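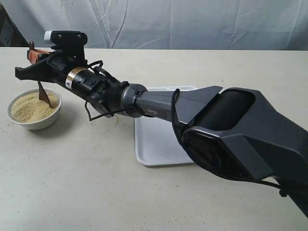
Nikola Pavlović
Altside Workplace Studies
December 16, 2024

4. What the arm does, and who tidies up after it

Figure 1. Portioning station at Clunovex: arm with gripper and scoop, bowl of dry grain, receiving tray.

4.1 The task

Clunovex packs dry goods for canteens and small shops. The portioning room has 5 benches, and until August all of them were worked by hand. A portioner scooped grain from a bowl into a tray, weighed it, corrected it with a pinch either way, and passed it along. The company's own job sheet describes this as "unskilled". The same job sheet allows a new starter three weeks to become any good at it.

One bench now has an arm. Figure 1 shows the scoop in the bowl and the tray still empty, the part of the cycle that visitors like best. Management had asked for a target of 200 trays a shift from this bench, a figure that appears in the project plan without a source. When I asked where it came from, I was referred to an earlier version of the project plan.

Scooping is harder to hand over than it looks. Grain slopes, and the slope changes with every scoop taken out of it. A person tilts the bowl, or shakes it level, or goes in from the other side, and will deny doing any of these things when interviewed. All six portioners told me they "just scoop". Four of them then demonstrated, and used four different grips.

4.2 Spillage

Some grain ends up on the table. Specks of it can be seen in Figure 1 between the bowl and the tray, along the route a scoop would be expected to take. The hand benches spill as well, but there the portioner sweeps up with the edge of the palm between trays, without breaking off a conversation. This sweeping was never written down as part of the job, so it was not in the specification, so it was not automated. It became a duty of its own instead. It has a name (bench care), a line on the rota and a brush.

The first person put on bench care had been portioning for eleven years. She described the change to me as "a promotion to brush". Her pay grade stayed as it was. Her view of the arm was fairly kind: it was slow, it did not talk about football, and it never left the bowl empty for the next shift. She did object to its habit of starting at the back of the bowl, which she considered showing off.

4.3 Reporting

Before the arm arrived, problems in the portioning room were reported by shouting. They are now entered as cards on a Trello board with columns headed New, Looking, Waiting and Done. By the end of the study the board held 300 cards. I read all of them, which I do not recommend.

The largest group concerned the bowl: too full, not full enough, or put back in the wrong place after cleaning. The arm expects the bowl where it was last taught to expect it, and the staff soon marked the spot with tape. The tape was removed under the hygiene rules. A card was raised about the tape. It was in Waiting when I left.

A second group had little to do with the arm at all. Portioners used the board to ask for a working fan, a chair that went up, and gloves in a size other than large. Several of these requests had been made out loud for years. Written on a card and filed beside a machine fault, they were dealt with within days. Two shift leads pointed this out to me separately, and both asked me not to make too much of it. I record it here as the clearest improvement in working conditions that I observed.

4.4 Pace and company

The hand benches set their pace by talk. Someone tells a story, the room slows for the good part, and the lost minutes are made up afterwards. The arm keeps the same speed through the good part. The person beside it, whose job is to change trays and refill the bowl, has to look away from the room at fixed intervals, and staff on that bench complained of hearing only the first half of everything. They asked for the bench to be turned to face the others. The integrator, Vasić, replied that turning it would mean teaching all the positions again, and quoted for a day's work. The portioners offered to turn the other benches. That was done on a Monday, before opening, at no cost.

4.5 Output

Over the last stretch of the study the arm's bench completed 1,000 trays that passed the scale without correction. The plan counts these as trays produced by automation. The bench log, kept by hand, credits them to whoever was on refill, by name. Both records were accepted as accurate at the review meeting, and I could find no one who thought they were describing different things.

No portioner lost a job during the study. One moved to dispatch at her own request, for the window. Whether a second arm will be ordered had not been decided when fieldwork ended, although a second brush had.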